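Housing survey talk - notes for Saturday session, 12 minutes

Slide 1. Start on time. Say who paid for the survey: the Kerker hospital trust and the college, half each. Trornon did the fieldwork in August.

Slide 2. Who we asked. Staff and students at both sites, by email, with paper copies for the night shift. 795 replies. Students are over-represented, so the charts show them separately. Mention this before someone asks.

Slide 3. Where people live now. Most hospital staff drive in from the Eichhorn side. Pause on the map. The bus stops before the late shift ends, and that came up in the comments more than rent did.
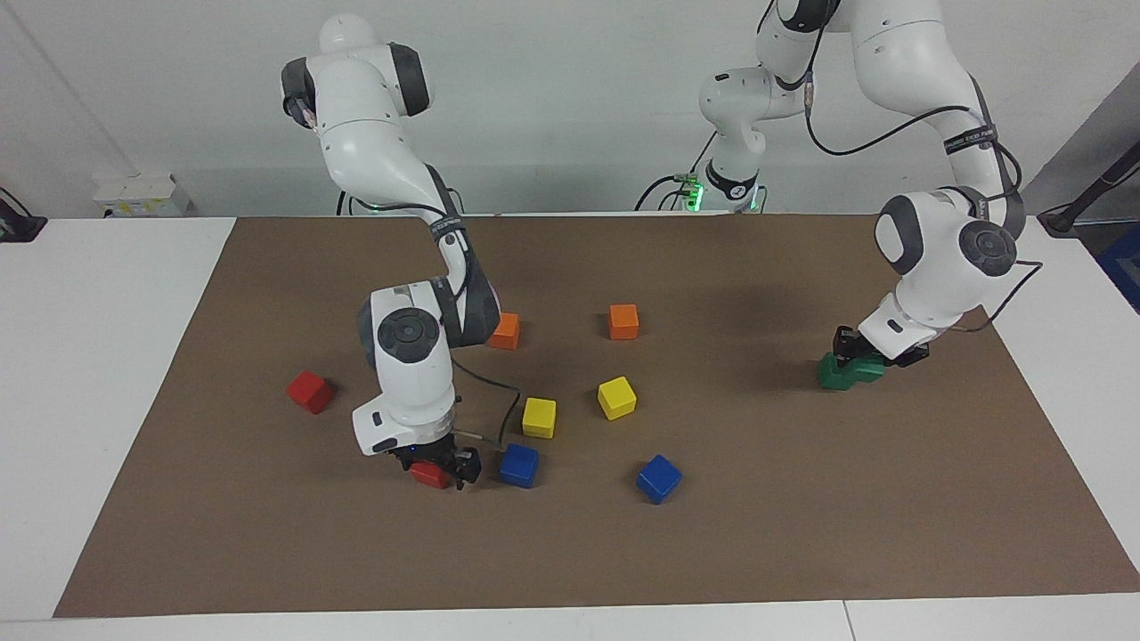
Two arms at the table, gripper on a red block.

Slide 4. What they would move for. One- and two-bedroom flats, a secure front door, somewhere for a bike. Parking matters to staff and hardly at all to students. Read out the comment on damp, then move on.

Slide 5. The old Sustent works. Room for 90 flats if the front building is kept, more if it goes. We are not taking a view on that today. Planning officers are in the room - leave it to them. 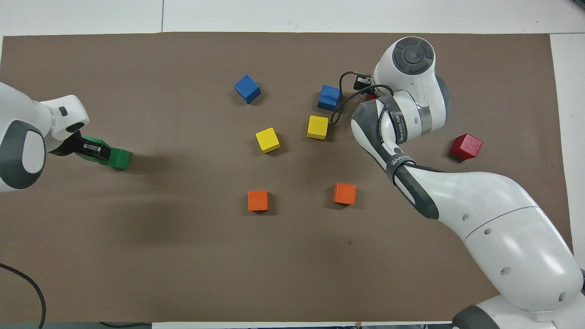 Slide 6. Rents. Go slowly here. The survey asked what people pay now and what they could pay, and the two answers are close together. New build at full market rent would miss most of the nurses. Refurbished flats over the shops on Kerker Road come nearer.

Slide 7. Limits. People saying they would move is weaker than people moving. We did not ask about children's schools and should have.

Slide 8. Next steps. Follow-up calls with 200 people who left a number. Landlords' meeting after that, date to be set.

Questions. If asked about the car park site: no decision, refer to the council page. Handouts are by the door.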